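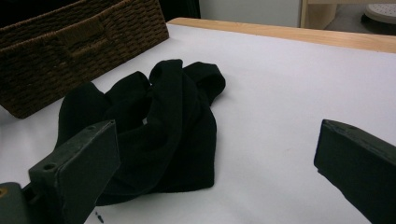
September — black cloth, left jaw not closing, log entry 14

Start of session 9:40. Same task as before: pick the black cloth off the white table, put it in the wicker basket. Shanthi Matubbar on the handheld gripper, me on the log.

What went wrong: on pick 6 the right jaw came in and the left one stopped partway. The log says both closed. Width reported as fully shut, no error, no warning, status green the whole time. I was looking straight at it and there was a gap I could have put two fingers through. So I don't trust the width number any more, and I'm not sure I trust the earlier runs that leaned on it.

Code on the controller after we forced a second close: 3066. The Nuvix manual lists it as "motion timeout, retry." We retried. Same thing twice, then it closed normally three times in a row, and I don't find that reassuring.

Theories so far

1. Ashraful says it's the cloth. Black, thick, bunches up, and a fold gets in behind the left jaw and jams the slide. Maybe. But we pulled the cloth away and closed on nothing, and it still hung once. I'd like to hear how the cloth did that from the other end of the table.

2. Firmware. Skindari pushed an update to the gripper controller and the release note says "improved close detection." Improved how? My guess is they now report the commanded width when the encoder is slow to answer. Can't prove it. Asked them, got a link to the same release note.

3. Plain mechanical. Left slide feels gritty by hand compared to the right. Shanthi thinks so too. Took the cover off, wiped the rail, found lint. Not a lot of it. Put it back with the same screws, torque by feel (yes, I know).

Tests after cleaning

Ran 100 open/close cycles with nothing between the jaws, steel rule held alongside. Left jaw hung 6 times. Log reported zero faults. That settles the reporting problem as far as I'm concerned, whatever is causing the sticking.

Rolled back the firmware on the Munshi bench unit only. Not on this one yet, one change at a time.

Safety: when the left jaw lets go it snaps shut, and Shanthi's glove was near it on one of the retries. No contact. From now on trigger off and power switch down before anyone reaches in to free cloth. The green light does not count as off.

To do

- Pull the Prurkine summary until the width column is checked against video. Ashraful objects, says it's one bad session. He can show me which ones were good.
- Swap left and right slides and see if the fault moves.
- Repeat the cycles on old firmware, same rule, same person reading it.
- Order a spare rail.

Stopped 12:15. Gripper tagged, left on the shelf with the cover loose.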